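Jutdale Horn Recordings

README for the audio and annotation files

Contents

Solo and duo horn playing recorded in the small hall at the Sawatzky School of Music in Jutdale, with note-level annotations. The material is scales, long tones, etudes and short orchestral passages, all from works in the public domain. There are 18 players, from second-year students to working professionals, and over 70 hours of audio.

The files were made for work on pitch tracking and onset detection. Horn is awkward for both. The attack is often soft, the bell points away from the listener, and a stopped note can confuse a tracker that does fine on trumpet.

Folder layout

audio – WAV files, one per take, 48 kHz, 24 bit, mono
notes – one tab-separated file per take, same base name as the audio
scores – the parts the players read from, as PDF and MusicXML
meta – players.tsv, takes.tsv and instruments.tsv
tools – the scripts that check the files and rebuild the splits

File names

Each name has a player code, a piece code and a take number, joined by underscores. A letter "s" after the piece code means the passage was played stopped, and "m" means a straight mute. Duo takes carry both player codes, first horn first. The two parts were picked up on separate microphones and are stored as separate files, so expect some bleed.

Note files

Columns are onset, offset, written pitch, sounding pitch, and flag. Times are in seconds from the start of the WAV file. Written pitch is for horn in F in every case, even where the printed part is for horn in D or E flat. We transposed those by hand and the scripts check them against the MusicXML.

Flags in use:

c – cracked or split attack
b – audible breath inside the note
l – lip trill, marked as one event
x – annotator not sure, leave out of scoring

Annotation was done in Enudik. A first pass was made from the score alignment, then a second person moved the onsets by ear. Where the two disagreed by more than 15 milliseconds, a third person decided. Project files from Enudik are not included, but the tab-separated files load back into it without changes. They also open in Pidix, which wants a header row – run tools/addheader first.

Splits

The test split is by player, so no one in the test set is heard in training. Please keep it that way if you make your own. A random split by take gives scores that look much better than they should.

Known problems

Takes from the first two sessions have a low hum from the hall ventilation. It is under the lowest played note and a high-pass filter removes most of it.

Tuning drifts sharp in the long etudes. Reference pitch for each session is in takes.tsv, not in the note files.

Natural horn is covered by only one player. Do not draw conclusions from those takes.

Onsets in the slurred passages are less certain than the tongued ones.

Requirements

The scripts need Python 3.10 or later and the soundfile package. Run tools/check from the top folder after download. It prints the name of any file that is missing or has the wrong length.

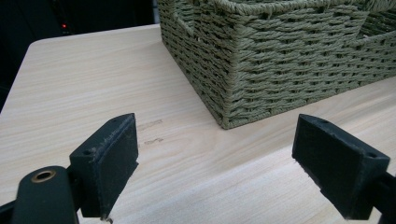 Changes

Tuesday, October 29, 2024 – Fixed the sounding pitch column in the stopped takes. Added instruments.tsv. The next update is planned for November and will add the remaining duo parts.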